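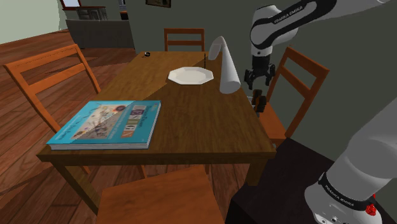
Book on the dining table

Groups > Varow Pride Network > Meetings > Minutes

3 min read

News | Meetings | Get Involved | Contact

Varow Pride Network - General Meeting, 3/22/25

Chair: Ishbel Cowie
Minutes: Evander Geddes

Ishbel opened the meeting and welcomed four people who were joining us for the first time. Lovely to have you all! The minutes of the last meeting were agreed with one fix (the Otby library talk was in the afternoon).

1. Name and gender changes on city records
The big news first. The city clerk's office has agreed to accept the short form for changing a name or gender marker on local records, including library cards, bus passes and rec center memberships. We handed in 80 letters of support and the clerk told Ishbel they were all read. A huge thank you to everyone who wrote one, and to the folks in Otby who went door to door in the sleet. The new form still has a line asking for a "former name" with no note saying it can be left blank. Evander will write to the clerk about it this week.

2. School policy
The district's draft policy on bullying names sexual orientation but says nothing on gender identity. Members felt strongly that both should be in there, and there was a really good discussion about how to put it to parents. Agreed to send three speakers to the next board hearing - one parent, one former student and one teacher. Anyone under 18 who wants to be heard can send a written comment and we will read it out with no name attached.

3. July march
The permit is in! We have asked for the route from Warraich Street down to the river, same as before but starting an hour earlier to beat the heat. Still open: the sound system, water stations, and whether the street can be closed all the way to the bridge. Ishbel is so pleased with the choir's offer to sing at the start that she asked for it to be minuted. Done.

4. Health evening
Cetano Clinic will host free HIV testing and a question session. There was a request for Spanish and ASL interpreters, agreed by all. Flyers to say clearly that no ID is needed.

5. Any other business
The lending shelf is growing fast - please write your name in the notebook when you borrow. Rides home from evening meetings can be arranged through Evander.

Actions
Evander - letter to clerk, book interpreters
Ishbel - confirm speakers, chase the street closure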